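About Us: Clikdale and the Way We Work

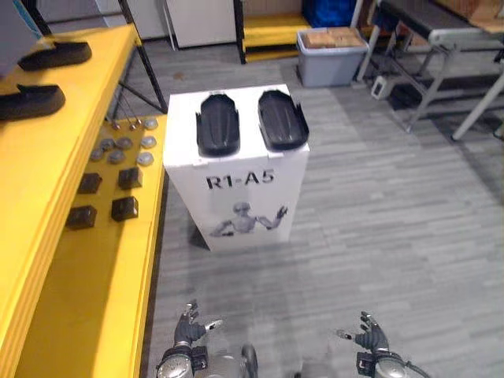 On our practice floor: two black parts on top of the R1-A5 box, with more waiting on the yellow shelf.

Welcome, and thank you for stopping by! Clikdale is a small company with one rather stubborn interest, and that is how people and robots ought to behave when they share a room. We write working rules for shops, labs, and warehouses that are bringing in humanoid robots, we try every one of those rules on our own floor before it goes out the door, and we teach them to the folks who will have to live with them on an ordinary afternoon when the phone is ringing and somebody has left a box in the walkway.

We started out in a rented corner of the old Hollenstein mill, writing safety sheets for conveyor lines and packing arms. Those machines stayed bolted where you put them, so a fence and a painted line did most of the job. Then our customers began asking about robots with two arms and hands with fingers, and our tidy binder (we were very proud of that binder) didn't have much to say. We took it apart page by page and began again, and the result is what we now call the Polia Handbook. It runs to 136 pages, and yes, we have been told that's long. The first chapter is short and friendly, we promise.

What's in it? A good deal of it is housekeeping, if we're being plain. Every pick-up spot has a name and every set-down spot has a name, and the names are printed large enough to read from across the room. Small parts are laid out with space between them before a run begins. Walkways get checked at floor height, by a person crouching down, and again standing up. Hands stay low and still while anyone is inside the work area, and the person holding the stop button does no other job for as long as they're holding it. We feel strongly about that last one and have lost a customer or two over it.

There is a chapter on writing things down, too. Our shared logbook, Trasura, holds 3466 entries at present, and most of them are dull, which suits us fine. A dropped part gets an entry. So does a stop that was pressed by mistake, a label that somebody misread, or a shelf that was moved a little and never moved back. We read the new entries together over coffee each month, and a surprising number of our rules began as a one-line grumble in Trasura. When we change a rule we keep the old wording beside the new one, so anybody can see what changed and ask us why.

Our teaching happens in small groups. The basic course takes place over a morning and an afternoon, and we ask everyone to come, including managers and the people who sweep up, because they're in the room with the machines just as much as the operators are. You'll set up a station from bare shelves, run the checklist out loud, call a stop, and then do it all over again with somebody else in charge. The written check at the end is scored out of 100, and we ask for 70 to pass. If you miss it the first time, you're welcome back for the next session at no charge, and lunch is still included!

We should say what we don't do. We don't build robots or sell them, and we don't take a fee from anyone who does. Our handbook sits alongside the national and international safety standards and your local law, and it doesn't replace any of them. When a customer's own rule is stricter than ours, we follow theirs while we're in the building, and quite often we come home and borrow it.

Visitors are welcome on the practice floor most mornings. Please wear closed shoes, leave your bag at the front desk, and wait at the door until someone waves you in. The handbook's opening chapter and the blank checklists are free to anyone who writes and asks, and the new edition will be ready in August.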